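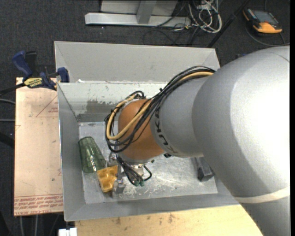
Minutes of the fault review on the Drallora picking cell, held March 13, 2022 in the workshop office. Present: cell operator, controls engineer, mechanical engineer, site safety lead, and one representative each from Skullier (integration) and Erko (gripper). Dizon sent comments in writing. The meeting began with the route of the lines at the wrist, where the hoses and cables make a wide loop round the orange-brown section before going back up the arm. The short black cables at the gripper were taken separately, under item 3, as their green connectors hang only just above the bin floor when the arm is reaching in.

## 1. Previous actions

- Spare gripper finger ordered in January. Received and on the shelf.
- Light guard test sheet to be moved to the cell door. Done.
- Bin wear to be checked. Carried forward, see item 5.

## 2. What happened

The operator gave an account. The cell was running the mixed goods set at normal speed when the arm stopped on the way out of the bin. The log shows event 2231, which is our own code for loss of signal from the gripper. The item in the gripper was dropped back into the bin. Nobody was inside the guard and there was no injury.

The operator reset the cell from the panel and restarted it. It ran for a few minutes and stopped again with the same event. It was reset a second time before the shift lead was called. On the third stop the arm went on moving for a short distance after the signal was lost, and a gripper cable was pulled tight against the bin wall. One connector came out of its socket and the cable jacket was split close to the plug.

The safety lead asked that the minutes record the third stop as the safety matter. The first two are a fault. The operator accepted that two resets without a call was against the cell instructions, and said the instructions at the panel do not mention 2231 by number. The meeting agreed that they should.

## 3. Cause

The mechanical engineer had looked at the damaged cable. The split is on the outside of the bend and there is rubbing for some way above it, so it did not all happen on the day. The set had done more than 3000 picks since it was last changed. No inspection was recorded in that time.

Skullier said the low picks near the bin walls were added after the original cable check, and the check was not repeated. Their reach drawing allows 30 mm between the lowest cable and the floor. The controls engineer said this holds with the wrist upright and is lost when the wrist is tilted for an item lying against a wall. Skullier will confirm from the model.

Erko said the connectors are suitable for the gripper but are not meant to take a side load. They would like to see a bracket holding the plugs higher up. They have no stock part for it and offered a drawing.

Dizon's written comment was that soft packets often need a lower approach than rigid goods, and that leaving them out of the set would avoid the worst poses. The meeting did not want to leave them out for good, but agreed to do so until the cables are sorted.

## 4. Why the arm did not stop at once

There was a longer discussion here. Loss of the gripper signal is treated as a process fault, so the program finishes its current move before it stops. That was chosen early on so that the arm would not be left standing in the bin. The safety lead did not think it acceptable with a cable possibly caught. Skullier pointed out that an immediate stop in the bin means someone has to go in and jog the arm clear, which has its own risk – the meeting agreed that this needs a written recovery procedure first.

Decision: 2231 to give an immediate stop. No automatic restart. Cell to stay at reduced speed until the procedure is signed off.

## 5. Bins

The floor of the picking bin is scratched and scuffed, and paint is flaking at the top of the worn rear wall. The mechanical engineer could not say how much of this came from the gripper and how much was there when the bin arrived. Sharp edges to be felt for by hand with the cell locked off, and dressed if found. Clamps on the bins to be checked for tightness at the same time.

## 6. Actions

| No. | Action | Owner |
|---|---|---|
| 1 | Replace damaged cable and connector | Mechanical |
| 2 | Change 2231 to immediate stop and test it with the bin empty | Controls |
| 3 | Check cable clearance in all tilted poses | Skullier |
| 4 | Drawing for a raised connector bracket | Erko |
| 5 | Write recovery procedure for an arm stopped in the bin | Safety lead, operator |
| 6 | Add 2231 to the panel instructions | Operator |
| 7 | Check bin edges and clamps | Mechanical |
| 8 | Remove soft packets from the set for now, and tell Dizon | Controls |

Actions 1 and 2 to be finished before the cell runs again. A cable inspection interval was not agreed. Erko suggested going by pick count and the mechanical engineer would prefer a fixed weekly look. To be settled at the next meeting, when the results of action 3 are in.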